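Section 7: Setting up a class reading list in Plerkora

Before you start, you need a teacher account and at least one class with students in it. If your class list is empty, go back to Section 3 and import your roster first.

1. Sign in and open Classes from the left menu.
2. Select the class, then click Reading List.
3. Click New List and type a name. Names can be up to 65 characters long.
4. Add articles, videos or podcasts by pasting a link into the Source box. Press Enter after each one.
5. For each source, choose a media type and fill in the Publisher field. Students see both when they open the item.

Note: Plerkora does not check whether a source is reliable. The Source Check worksheet is meant to be done by students and stays blank until they fill it in.

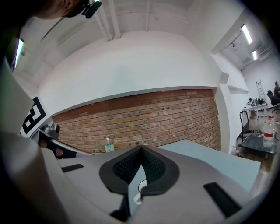 6. Turn on Comments if you want students to discuss the item. New comments are held for your approval by default.
7. Set a closing time. Lists with no closing time stay open until the end of the term.
8. Click Publish.

Caution: Deleting a published list also deletes all student comments and worksheets attached to it. To keep them, click Archive instead.

If a link will not load, the site may be blocked by your school's filter. Write down the error code and send it to your network administrator. Error 3251 means the page was blocked. Error 1278 means the link has expired and must be pasted in again.

Next: Section 8, Grading worksheets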